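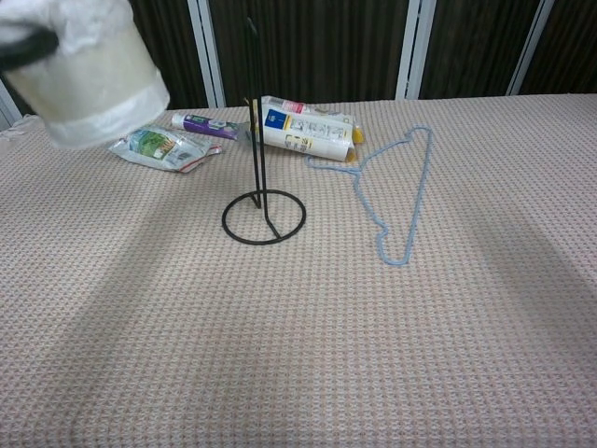

Sunday, the table with the waffle cloth. Stand, hanger, the small stuff along the back.

Started on the table at 7, before coffee, which was a mistake. The plan comes from the Jadevow booklet, the one that promises a calm home in 90 days if you clear one surface a week and write down how you feel about it. I feel fine about it. I felt fine about the table before.

The booklet says to put everything out where you can see it and then ask each thing what it is for. I refuse to talk to a coat hanger. It is a light blue wire one and it is for coats. Whether it needs to be on the table is a fair question and I will give Jadevow that one. It went back in the closet, where there are already too many of them, all wire, all tangled at the neck.

The black stand is harder. I am fairly sure it was sold to me as a paper towel holder. The rod has a bend in it down where it meets the ring, and I can't remember if it came that way or if I leaned on it. I tried a fresh roll this afternoon and it leaned like a drunk. The store in Gusdale wants the receipt, and the receipt is wherever receipts go. The booklet would say let it go. The booklet did not pay for it. I'm keeping it one more week and will try bending it back with the pliers, and I already know what I think of my chances.

Then the packets. A silver snack pouch, all crumpled up, that I had been saving a clip for. A little tube with the purple and white label that I keep meaning to put in the bathroom cabinet. I carried it there twice today and both times came back with it still in my hand. The blue and yellow one can stay out until I find a drawer that isn't full. The full drawers are week four, apparently. Week four sounds like a lot of work for somebody who was promised calm.

I did look up what a proper organizer would cost. Solanki has one with little bins that hook onto a rail, 60 dollars, and the reviews are all from people who got it last week. Of course they love it. Ask them in November. I could put the same things in a shoebox, and I have a shoebox.

The Pritida page about the program says 386 people have finished it. It doesn't say how many started. I'd like to see their tables now, with no warning, on a weekday.

One thing I will admit. The cloth needed a shake. That waffle weave holds on to crumbs, down in all those little squares, and wiping only pushes them along. I took it out back and flapped it over the rail, then turned it around so the other end faces the chair. It looks better. I don't know that it looks calmer.

By supper there was mail on it, and my keys, and the pliers, which I had gotten out for the stand and not used. I wrote "surface one, done" in the booklet anyway. The next box asks me to rate my lightness from one to ten. Left it blank.

Tomorrow: pliers, bathroom cabinet, find that clip.

Recent entries
The drawer that won't shut
Gusdale, and what I went there for
Shoeboxes, a second look
I read the Jadevow booklet so far
Too many hangers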